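Timestamps, or how I got my weekend back
2023-09-25

I have been meaning to write up the Waleck logger for ages, and this week it finally does the thing I wanted it to do, so I'm excited and you all have to hear about it.

Quick recap for anyone new. Waleck is my little Python tool for recording an arm and several cameras at once and playing everything back on one timeline. I started it in June with Rungnapa Meesuk, who wrote most of the first reader, and it was terrible! Every camera had its own idea of what time it was. The joint angles had a fourth idea. I'd scrub to the moment the fingers closed and the wrist view would show them wide open. 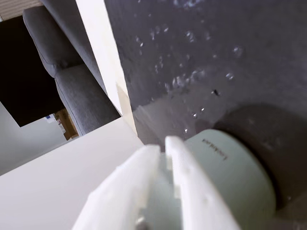 Wrist view in the Waleck player. Mug, droplets, and a sofa at a very silly angle.

The fix was boring and I love it. Each source now gets stamped the moment its data arrives, on one clock, and the player picks the nearest sample from each stream when you stop the slider. Cameras run at 30 frames a second and the joints come in faster, so the joints get interpolated (straight lines, nothing clever). I had a much fancier plan with a filter in it. Huia Brunton talked me out of it in one email, thank you Huia.

What I didn't expect was how much easier the perception work would get. My segmenter hates shiny dark surfaces. Put water on one and it starts finding little objects in the highlights, and reflections get promoted to real things. With the views lined up, I can ask whether a blob in one camera has any partner in another, and throw it out if it doesn't. A highlight moves when you change viewpoint — a mug stays put. 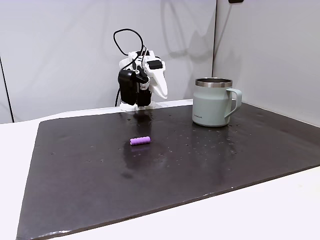

Front view: purple cylinder, green mug, and plenty of glare on the mat.

I ran the check over 49 old recordings and it dropped 3,158 bogus detections. It also dropped 14 good ones, mostly where the arm blocked one of the views, so there's a rule now that a hidden object gets the benefit of the doubt.

The overhead camera turned out to be the one I lean on most.
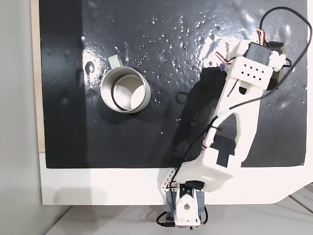 Next up is calibration, which is still a script with far too many flags. Noeline Cartwright has a nicer version in her Uton repo and says I can borrow it, so I'll be stealing that shamelessly. After that I want the player to load a recording without reading the whole file first — the long ones take forever to open and I've run out of tea.

If you try Waleck and the slider sticks at the very end, I know about it. Drag it back a bit and it lets go.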